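Workshop > Notebooks > Dye bench > Indigo vat

July 15, 2026

Vat notes, second go at the fructose recipe. Writing this up quick before I forget which jar was which.

Started from the December vat notes, same proportions, only this time the new indigo from Flollia. Ground finer than the old stuff, wets out much easier. Pasted it with warm water and a drop of spirit, no lumps to speak of. Old batch took ages with the pestle and still left grit at the bottom.

Lime: the Plomex tub, opened last winter. Lid wasn't on properly when I found it so some of it has probably gone off to chalk. Used a bit extra to make up. Not a great way to do it, should have bought fresh. pH strip says fine, high end of where I like it. Strips are old too mind.

Order of things: hot water, indigo paste, fructose, stir till dissolved, then lime a spoon at a time. Stirred slow in one direction, then back the other way at the end to pull the froth to the middle. Lid on, towels round it.

After the first hour: liquid gone from blue-black to murky green. Coppery skin on top in patches. Smell right, sweetish, a bit like wet hay. Stirred again. By the second hour clear amber underneath when I dipped the glass jar, flower sitting nicely in the centre.

Test strips cut from the Alvarado cotton, the plain weave, scoured twice. Also a few of the linen offcuts and one scrap of wool, only to see. Wool doesn't like the lime so short dips and a vinegar rinse straight after.

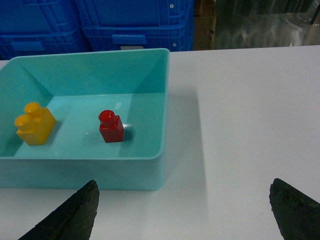
Do the strips need to go in wet?
Soak them first in plain water till they sink by themselves, then squeeze out hard so they aren't carrying air into the vat. Dry cloth takes the dye in blotches and drags bubbles down with it, and the vat tires quicker.

Dip notes

Cotton, one dip: pale, greenish coming out, turned in the air inside a few minutes. Sky colour. Even except one corner where I'd held it with the peg. Use the stainless hook next time.

Cotton, 2 dips: proper mid blue. Left it to air fully between. Happy with this one.

Cotton, four dips: deep but a bit grey to my eye?? Might be lime sitting on the surface, will know after the rinse. Rubbed off a little on a white cloth.

Linen: slower to take, cooler shade. Edges darker than the middle, I think I rushed the soak. Repeat.

Wool scrap: surprisingly good. Softer blue, handle still ok after vinegar. Slightly harsh along one side.

Mistake to note: let one strip drop to the bottom and it came up with sludge on it. Brown speckle that won't rinse. Need a net or a bit of mesh sat above the sediment. Old fruit basket would do if it's stainless.

Second mistake, stirred and then dipped too soon. Sediment needs at least a good half hour to settle, I gave it ten minutes becuase I wanted to get on. First two linen pieces suffered for it.

Temperature dropped more than I wanted over the afternoon. Vat still worked but dips got paler for the same time in. Rewarmed by standing the whole pot in a bucket of hot water, came back up slowly. Colour of the liquid went from greenish to amber again so I think it was just cold, not out of sugar. Gave it another spoon of fructose anyway and no lime.

Set strips aside for the light test. Half covered with card, half in the south window, leave 12 days then compare. Tag every piece in pencil, last lot were done in biro and it bled in the rinse.

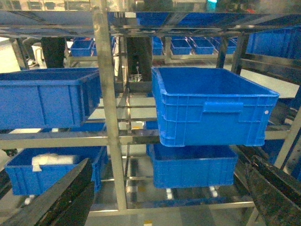 Rinsing: cold water till clear, then weak vinegar, then cold again. The four dip cotton took forever. After the vinegar the grey did lift, so it was lime after all. Much nicer blue now, slight red cast in strong light. Final hot wash with neutral soap once they've sat 24 hours, not before. Did it too early in winter and lost nearly a third of the depth.

Compared against the Ivano shade card. Two dip cotton sits between their second and third blues. Four dip goes past the darkest one. Card is printed so only a rough match, wouldn't quote it to anyone.

For the next person at the bench:
- vat is under towels by the sink, leave the lid ON
- check for amber before dipping, if it's green and cloudy warm it first
- skim the flower into the small jar and put it back after, dont throw it away
- gloves, lime is rough on the hands

To do: fresh lime. New pH strips. Mesh. Longer scour for the linen, try soda ash and a proper simmer. Also want to try a soy size on cotton before dipping, read conflicting things about it.

Not sure yet if this recipe is worth the extra over the iron one. Iron vat gives more depth per dip but the sludge is horrible and it's useless for wool. Fructose is kinder and quicker to get going. Would keep both if we had the bench space.

Ran out of pegs, rest of the linen is still soaking. Change the water on it in the morning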